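**Timed entry for a public treasure trail: how to set the wave size?**

Posted by Damian Wallner, May 21, 2019

We are running a family treasure trail in Kunen park in July. Last year it was a single start at the main gate. There were 1,608 tokens hidden on the grass and in the low hedges, and the field was cleared before the back of the crowd had got through the gate. Parents were not pleased.

This year I want to split the start into waves. Pre-registration stands at 280 children, and I expect more on the day. The gate is a single opening with a path behind it, and there is one marshal with a whistle. My questions are as follows.

- What is a sensible number of children per wave?
- Should the tokens be put out all at once, or topped up between waves?
- Is it worth separating by age if the total is this low?

The ground is flat apart from a bank on the north side, which we tape off. Tokens are exchanged for prizes at a table by the bandstand. We have the park until five o'clock, and the brass band needs the bandstand from three.

---

**Luzius Gisler**

Use waves of 50. With 280 registered that gives five full waves and one of 30, and the short one can take walk-ups until it is full. If you still have walk-ups after that, open a seventh.

Do not put all the tokens out at once. Divide the stock by the number of waves, bag each share beforehand and write the wave number on the bag. With seven waves and last year's quantity you have 229 per bag and five left over. Spread one bag, run the wave, clear the field completely, then spread the next. Two people can spread a bag that size quickly if each takes one side of the path.

Set a cap per child and print it on the wristband. Four works for waves of this size, as it leaves a margin for tokens that are not found. Anything over the cap goes back in the bucket at the exit.
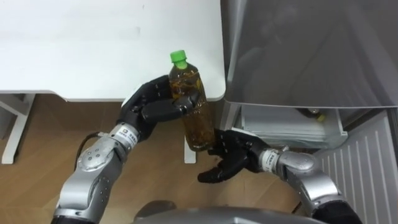

Zaugg ran capped waves at its spring trail and still had a queue at the prize table, so the cap does not fix everything. Put the table further from the exit than you think you need. If the band starts at three, I would move it away from the bandstand altogether.

On age: yes, separate them. Under-fives should have their own wave with a parent allowed on the grass. For the other waves, parents stay behind the rope. State this on the registration page, otherwise the marshal will spend the afternoon arguing.

---

**bonasard_trails**

we just did one big start at Bonasard and it was fine, but only 91 kids

---

**Damian Wallner**

Thanks. I will go with waves of 50 and bagged shares. The under-fives will go first, at one o'clock. The Clomance hall has trestle tables we can borrow, so the exchange can go by the car park and the band can have the bandstand.

One point still open: do late arrivals join the next wave, or wait for the last one?

---

**Luzius Gisler**

Next wave if it has space, otherwise the last. Give the marshal a clicker.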